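Moving shift staff onto demonstration recording: what happens to grading, breaks and rates?

Asked by Romana Baláž
Wednesday, June 3, 2020
Viewed 1,276 times
Tags: automation, staffing, job-grading, teleoperation

I supervise a team at Treltley. Until March they did assembly and packing of bathroom and kitchen fittings. Part of the team has now been moved to recording household tasks with hand-held grippers, and the recordings are used to train robot arms. The work is done in a hall fitted out with sample furniture.

The job descriptions have not changed. Payroll still has everyone under the old packing grade, with the old piece rate converted to "accepted recordings per shift". Three things do not work:

1. Rejected recordings are not paid. A recording can be rejected for reasons the operator has no control over, such as lost tracking or a full card.
2. The break pattern was set for a line. Holding a gripper at chest height is a different load on the wrist and shoulder, and two people have asked for lighter duties.
3. Staff keep asking whether they are training their own replacement. I have no written answer to give them.

How have other sites handled the regrading, and what did you put in writing? I am not looking for legal advice, only what worked in practice.

3 answers

Answer by Bo-ram Bae
Accepted by the asker

We went through the same change at Tranari the year before last. In order of urgency:

Pay. Drop the accepted-recording rate and pay by the hour. We kept the piece rate for the first month and got short, hurried recordings of the easiest tasks. People learned which tasks passed and stopped doing the others. Once we went hourly the number of recordings per shift fell and the share that could be used went up. Our best month under the piece rate was 2,592 submitted, and I would not want to go back to it. Keep the accept/reject figure, but as a measure of the equipment. Log the cause of each rejection under one of these codes:

T - tracking lost
S - storage or battery
M - marker hidden
O - operator stopped
X - other

In our log, T and M together were most of it, and both were fixed by moving fixtures.

Breaks. Weigh the gripper as it is used, with camera and cable, and give that figure to whoever does your workstation assessments. Do not use the maker's figure for the bare unit. We settled on swapping tasks every half hour: recording, then resetting the furniture, then checking recordings at a desk. The resetting matters, as it is the only part of the shift with a normal range of movement. Lighter duties then means more desk checking, and it needs no separate arrangement.

Grade. Write a new job description from scratch. Ours lists calibration at start of shift, carrying out a task to a written sheet, marking faults, and resetting the station. Calibration was the item that moved people up a grade, because the packing description had nothing like it.

Replacement. Ask your management which tasks the recordings are for. If they are household tasks and your line packs fittings, say so in writing, with a date for review. If the line is included, say that too. Staff will find out from the task sheets anyway.

Comment by Romana Baláž: Thank you. Did the hourly rate match the old average including bonus, or the base?

Comment by Bo-ram Bae: Average of the previous quarter including bonus, frozen for a year. Base only would have been a pay cut and we would have lost the experienced people.

Answer by Uriel Zúñiga

Just rotate them. We have people doing mornings on the grippers and afternoons on packing, no complaints so far. Never bothered with the grade.

Comment by Ye-ji Chae: How do you pay the mornings, though? That was point 1.

Comment by Uriel Zúñiga: Same as packing. It evens out.

Answer by Mal-soon Oh

I agree with most of the accepted answer and would add two points from the operator's side. I recorded at Plerora for a season before moving to scheduling.

First, consent. The cameras are wide and pick up whoever is on the floor, including cleaners, fitters and visitors who never agreed to anything. Your agreement with staff probably covers the person holding the gripper and no one else. Ours had to be redone to cover everyone with access to the hall, and recordings made before that were set aside, 207 of them. Put a notice on the door and keep a sign-in sheet with the date and hall number, so that a recording can be traced to the people who were present.

Second, floor space. A hall set out like a home fills up quickly when several stations run at once. People step backwards while watching their hands. Agree walking routes between the furniture and keep bags and boxes off them. We treated it as a traffic plan, the same as for trucks in a warehouse, and the safety rep signed it.

For a sense of how much a gripper camera takes in besides the work, I have put one view from a hall of this type at the foot of my answer. Show something similar to your staff before they sign. It is clearer than the paragraph in the agreement.

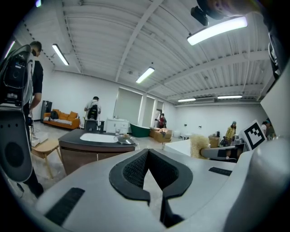 On the break pattern, I would go shorter than half an hour for the first two weeks. New operators grip too hard, and the forearm gives out before the shoulder does. After that the half-hour swap is fine for most people.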